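Budgeting Past the Purchase Price

The textile services unit at Trelside began planning for two-arm handling cells with a single line in its capital budget. By April the line had grown to a full schedule covering arms, grippers, cabling, spare parts and staff training.

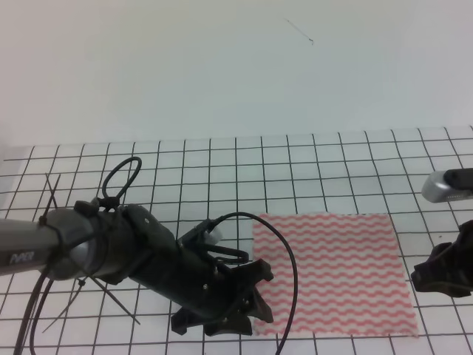

A striped cloth on the gridded work surface between two grippers, Trelside.

Quotations were invited from Endesden and Paiva. Both were asked to price 7 cells on the same terms, with support itemized separately. Spare parts alone came to 298 entries, and cable replacement was moved from the capital plan to the annual operating budget.

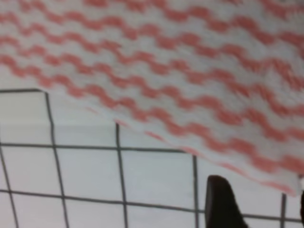

The unit also set aside 191 hours for operator training in the first year. Departments preparing similar requests are advised to obtain support terms in writing before submitting a final figure.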